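Re: Ward 3 council race, who is really paying for the mailers?

jallirik_jo
Has anyone else gotten three glossy flyers from the Luveck people this week? Sofia Amaral is running on $2270, mostly from neighbors, and I worry she'll get buried.

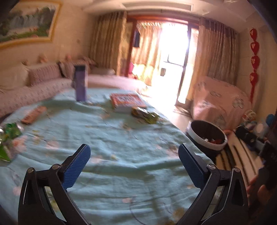
My front room, Friday

morais_dad
Oh Jo, I like Sofia too, but $200 checks from retirees are still money in politics!

jallirik_jo
Sure, but those folks live in Turkulstead and they vote here. Come by at 11 and we'll talk it over (I'll make coffee).

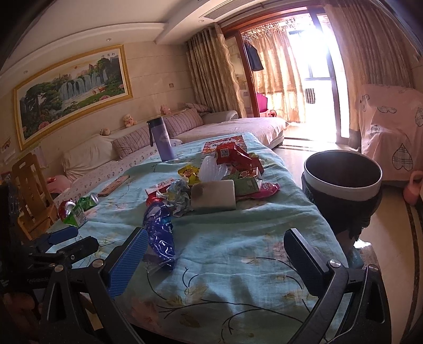
Donor limits won't fix this by themselves, I'm afraid. I'd start with disclosure, printed big on every mailer. Anyway, the blue flowered tablecloth is on and there's litter piled in the middle of it, so come hungry for an argument.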